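4. Running the Gostberg check on a two-arm bench

Read this section before you quote any number from the Gostberg paper. The method claims that a policy trained on 1,835 recorded episodes will handle a table layout it has never met. Maybe it will. The check below finds out whether it does on your bench, and so far it has been less kind than the paper.

Before you start

You need both arms homed, both teach pendants within reach, and the Drurkitz logger running. Update the logger first if your copy is older than the July build. Older copies drop the first second of every trial, and a slow start then looks like a fast one.

1. Cover the tabletop and tape it into large squares. Write down the square size in the log.

2. Put out the objects on the layout sheet. Kitchen objects are fine. Wendy Lightfoot's sheets mix things the policy has been trained on with things it hasn't, and the operator should not be told which are which.

3. Load the policy and set the speed limit to 36 percent. The paper doesn't give its speed. We asked and got no clear answer, so don't compare your trial times with theirs.

CAUTION: Keep hands outside the taped area while either arm is enabled, even if it looks parked. An arm waiting on the policy can move without warning.

4. Run 5 trials on the first layout. Do not nudge an object between trials to "help" it. If something rolls, leave it and note the square.

5. Move every object to a new square and run 7 more.

6. Score each trial from the log and the recording together. The policy's own success flag is not evidence. It goes true when the gripper closes, with or without anything inside.

NOTE: Jacinto Gallegos scores a dropped object as a failure. Rasa Lill scores it as a partial. Pick one rule before the first trial and keep it for the whole set.

7. Repeat the second layout with the camera input frozen on the first image. If the score barely changes, the policy is replaying motions it learned and the claim about new layouts falls apart. Most write-ups skip this step. Please don't.

Reading the result

A good score on one bench is a score on one bench. The authors report a single lab and a single lighting setup, and their "unseen" layouts reuse objects from training. Until the Dradano bench has been through the same steps, enter the result as "not confirmed".

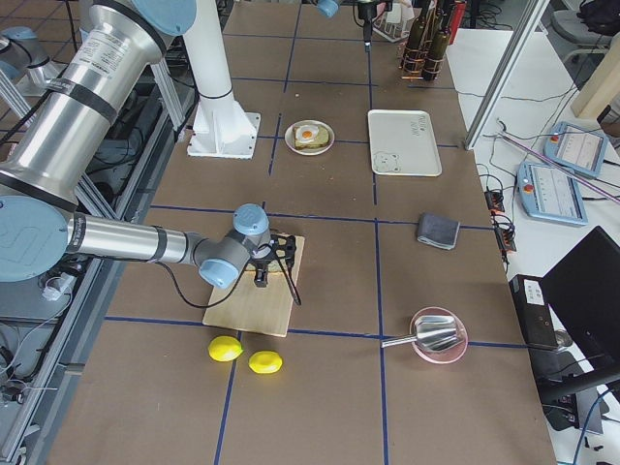 Send the log and the layout sheets to Imogen Crabtree, including any trials you stopped by hand. Stopped trials count as failures.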